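MUS 214: Rock and Popular Music After 1960
Handout 6: Reading the rock memoir as a source
Posted February 27, 2018

Reading for this unit: the first 70 pages of the Prutis tour diary (course pack, tab 4) and the two short interviews behind it.

Most of what students know about bands comes from people who were in the room. Managers, photographers, roommates and former drummers write books, and those books get quoted in magazines until the stories become common knowledge. In this unit we treat them as sources and ask the same questions we would ask of a letter or a court record.

Start with the distance between the event and the writing. The Prutis diary was kept on the road and typed up 29 years later. The entries about load-in times and set lists are short and dull, and they match the venue paperwork. The entries about arguments are long, with full dialogue. Few people remember a page of dialogue after 29 years, so mark those passages and read them as reconstruction.

Next, look at who gains. The author of the diary mixed the Flillenden album and was left off the sleeve. Chapter 3 spends 11 paragraphs on that mix. It may all be accurate, but the credit dispute shapes which sessions get described and which are skipped.
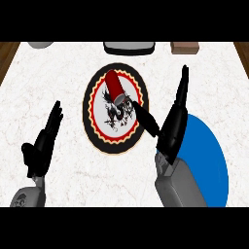
Fadime Bayram objects that the credit dispute is a reason to trust the chapter more, as an engineer with a grievance will have kept the tape boxes and checked every take number. The track sheets in the course pack support her on the take numbers. They say nothing on the quarrel with the singer, and for that we still have one witness.

Numbers need the same care. The diary gives the crowd at the Jando festival as 3000. The local paper printed 300. Neither explains how the figure was reached. When you cite an attendance figure, name the source in your sentence and leave the figure as you found it.

Terms to know

Ghostwriter: a person paid to write the book under the musician's name.
As-told-to: a book built from recorded interviews, with the interviewer credited.
Rider: the part of a performance contract that lists technical and backstage needs.
Authorized: approved by the subject or the estate. This tells you about access and permission. It does not tell you about accuracy.

For next class

Choose one story from the Kılıçarslan interview and find a second source for it. Write one page on where the two agree and where they differ. Brenda Bravo has the library's bound music weeklies on reserve at the front desk, two-hour loan. The final paper is due in May and may grow out of this page.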